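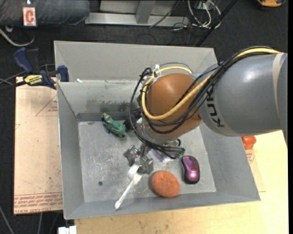

September 17, 2023

Back from Grudadstead with a sore back and nothing decided. The Fudislow people swear by their sorting plan, and I went along with it today mostly so I could say I tried. Everything small goes into one metal bin first, they say, and you deal with it from there. I have my doubts. A bin is where things go to be forgotten. I have a drawer at home that works the same way.

Plastic cutlery is the worst of it. A white spoon weighs next to nothing and slides under whatever else you put down. The pamphlet claims 493 items can be cleared in a day. Who counted? We stopped for lunch at one and I would guess we were nowhere close, and that was with the easy stuff.

Metal does wipe down better than the old crates, I'll give them that. It also scratches, and the scratches hold grime, and by July I expect we'll be hearing about liners at 20 dollars each. Husano tried liners. They tore.

Asked again whether the spoons get washed or thrown out. Got told "that's a later step." It was a later step in July too.

Played some Bach on the drive home to clear my head. Must call about the 563 bill tomorrow, and buy dish soap.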